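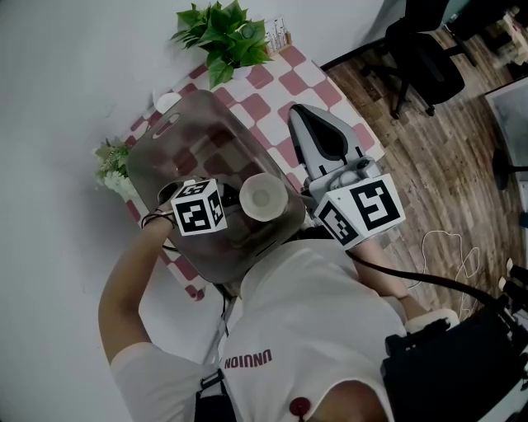
Bins, Cups and One Very Busy Table
Project report, Adelmo Mancuso
Feb 19, 2024

So my project was about tidying a shared dining table, which sounds like the easiest topic in the class until you try it. I live in Gillgate house with a bunch of other students, and our table collects everything. Cups, mail, keys, somebody's half-finished crossword. My question was simple: does a table stay clearer if there's one big bin everything goes into, or if each kind of thing gets its own spot?

I ran it for 34 days starting in January. For the first half we used the separate spots plan (cups on a tray, papers in a folder, small stuff in a bowl). Then we switched to one plastic bin, the see-through brown kind with a handle slot cut in the rim. I really wanted that slot! The plan was that whoever came by last would put the stray cups in and carry the whole thing to the sink in one trip, and a slot gives your fingers somewhere to go.

The pink-and-white checkered tablecloth stayed on the whole time. I thought about taking it off, but Lambros Politis, who was my project partner for the write-up, said a pattern would make us lazier about crumbs and we should leave it and see. He was right about the crumbs. I wiped that cloth a lot.

Every evening I wrote down how many things were still out on the table. Over the whole project that came to 127 items, and most of them were from the separate spots weeks. People liked the tray but forgot the folder existed, and the bowl filled up with receipts and then stopped being a bowl for small stuff and became a bowl for receipts. With the bin, the cups went in without any reminders from me. A cream-colored cup sitting in a brown bin is pretty easy to notice, so it got washed too, where the old tray cups could sit there for 2 days.

The bin did have problems. It takes up a good chunk of table, and at dinner it ended up on the floor or a chair. Papers that went in with the cups got coffee on them (sorry again about the Stillitz form, Lambros). If I did this over I'd keep the bin for dishes only and hang the folder by the door.

I'd also start the count a week later, once everybody's back from break and the table is properly messy.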